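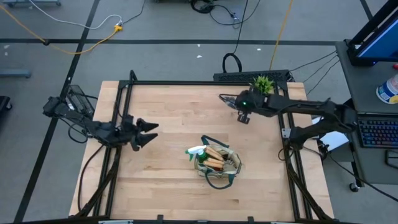 Two weeks of gripper testing on the two-arm table, written up in short posts because a few people asked.

The question was simple. We had the stock fingers on both arms and a set of slim ones from Provomik. Are the slim ones worth the trouble for packing and unpacking a soft bag?

The bag is a canvas tote with green straps. A spray bottle and some wooden-handled things go in it. Rigid bins are easy by comparison. Canvas folds over, the straps end up in a new place every run, and the opening is never the same shape twice.

We ran 800 attempts in total, split evenly between the two finger sets. Same controller, same operators, same bag. An attempt counted as good if the item came out and was set on the wood without dragging the bag more than a hand's width.

658 were good. The slim fingers did better on the handles and worse on the bottle. I expected the first part. The second part surprised me.

The bottle problem is contact area. The slim tips touch the curved side at one small spot and the bottle turns in the grip. Alfie Nuttall put rubber sleeves on the tips and most of the turning stopped. The sleeves wear out fast, though. We're on our third pair.

Straps are still the main cause of failures with either set. A finger goes through a loop, the arm lifts, and the whole bag comes along. Opening the gripper less on approach helps. So does coming in from the side – slower, but fewer snags.

Controller notes. We started on the Fudilus box and switched to the Wanyama one before any counted runs. The Fudilus was fine for position moves. Its force reading drifted over a long session and we had to zero it every 16 runs or so. The Wanyama has a worse menu and a steadier signal. I'll take the signal.

Cameras: the overhead view loses the tips as soon as they go below the rim of the bag. Ashley Pilkington is working on a wrist mount that clears the slim fingers. The first version hit the table, so she is making the bracket shorter.

For anyone buying: if you mostly handle thin stuff, get slim fingers and budget for sleeves. If you mostly handle bottles and boxes, keep what came with the arm.

Next is the same test with a zippered bag from Balside. It should be a lot harder – the zipper pull is tiny. I'll post the failure breakdown by item once Alfie finishes labeling the runs.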